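Heat pump or keep the wood stove for a 2,000 sq ft house?
Home Heating board – posted February 11, 2023

skitberg_ridge
We're up in Skitberg in a 1981 ranch, crawl space underneath, one wood stove in the living room and baseboards everywhere else. The last power bill was the worst so far and I'm tired of it. 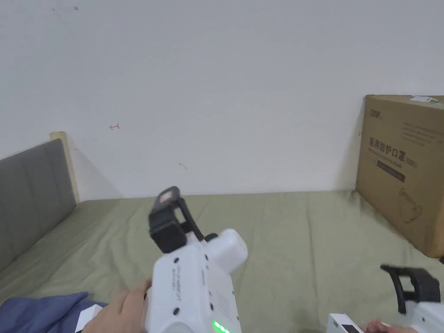

The quote I have is for a two-head ductless system, $2,859 after the utility rebate. I'd put one head in the living room and one in the hall by the bedrooms. Is that enough, or am I going to end up running the baseboards anyway?

cordwood4
Keep the stove. We burn 4 cords a winter and the house sits at 70. A heat pump is no use to you when the power goes out.

huria_lane
The hall head is a mistake. Installers like it because the line set is short, but cold air pools behind closed bedroom doors. Put it in the biggest bedroom and leave the baseboards on low in the others. That's what we did in Huria and I wouldn't change it.

cordwood4
So he pays for a heat pump and still pays for baseboards. You made my point for me.

huria_lane
On low, with the doors open during the day. Our use dropped by around 81 kWh a week compared to the winter before. Splitting wood isn't free either.

windness_tom
I'd ask what's in the crawl space before buying anything. Ours in Windness had bare joists and the floor was freezing no matter what we ran. Fixing that did more than the new unit did.

skitberg_ridge
There's batt insulation down there but some of it has fallen. I'll look this weekend. The stove stays either way – we lose power a couple of times a year.

cordwood4
Fine, then we agree on the stove. I still think the quote is high.

huria_lane
It's low for two heads. Check that it includes the electrical work and the permit. And book before March if you can, the rebate forms usually change in spring.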